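Search this book Enter a word or phrase Go

Chapter 2

Sorting, Grouping and the Play Tray

Give a four-year-old a tray and a handful of odd things, and watch what happens to her face. She goes quiet. Her hands slow down. She picks one thing up, turns it over, puts it back in a different spot, and looks at the whole lot again as if it had changed. It has, for her! She has started to sort, and sorting is where a great deal of early thinking gets going.

This chapter is all about that moment and how to set it up well. In Chapter 1 we looked at the room as a whole: the floor, the low shelves, the light from the windows, where the coats go. Now we come right down to the size of a tray, and to the small things that can be put on it. It is my favourite part of the whole course, and I hope some of that rubs off on you.

When Shu-fen Cheung began teaching at the Clargate nursery she inherited a cupboard holding around 700 small objects, most of them in biscuit tins. There were buttons, corks, toy animals, plastic fruit, bits of chain, keys without locks. Her first thought was to throw half of it out. Her second was to take a few things at a time, put them on a tray and leave it on the low table before the children came in. By August she had twelve trays on the go and a notebook full of things the children had said about them. We shall use a good many pages from that notebook.

What struck her early on was how little was needed. A toy carrot, a piece of twisted rope and something small, green and smooth will keep two children talking for a whole morning — and the talk is wonderful. Is the carrot like the green one, as you might eat them both? Is the rope like the carrot, as they are both long? Can the rope go round everything and make a fence?

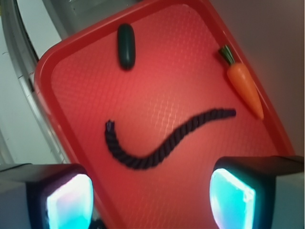
None of these questions has a single right answer, and this is what makes mixed trays so rich. A set of plastic shapes in three colours sorts one way or another and then it is finished. A mixed tray can be sorted by colour, by use, by feel, by whether it bends, by whether it would roll off the table, or by a rule that belongs only to the child who made it up. One boy in the Clargate group put things into "loud" and "not loud", and tested each one with a spoon. He was very thorough.

The tray itself matters more than people expect. It gives the work an edge. Things on the tray are part of the game, things off it are not, and children grasp this at once without being told. A raised rim stops small pieces from wandering, and a surface with a bit of texture gives fingers something extra to explore. Colour is worth a thought too: a bright tray lifts the mood of a table, though a red object on a red tray can be hard to pick out, so try your objects on it before you settle.

Þórarinn Thygesen, who taught for many years at the Mustitz infant school, liked to put rope or cord on nearly every tray. A length of rope will not keep one shape. It can be a river, a snake, a letter or a border between two groups, and the child who is stuck for an idea often finds one by moving it. We shall come back to his "river trays" in section 2.4.

Before you read on, gather a few things from your own kitchen drawer or coat pocket. Put them on a tray or a large plate. Sort them into groups, then clear them back to the middle and sort them again by a different rule. Keep going until you run out of rules, and write each one down, even the silly ones. You will need your list for the first activity.

Words to look out for in this chapter: sort, group, rule, match, odd one out, border.

2.1 Choosing the objects

Begin with size. Anything a child can close a fist around feels good to handle, but very small pieces are not suitable for children who still put things in their mouths, and every object should be checked before it goes on a tray. After that, go for contrast — bendy with stiff, rough with smooth, a toy version of something beside a thing that is plainly itself.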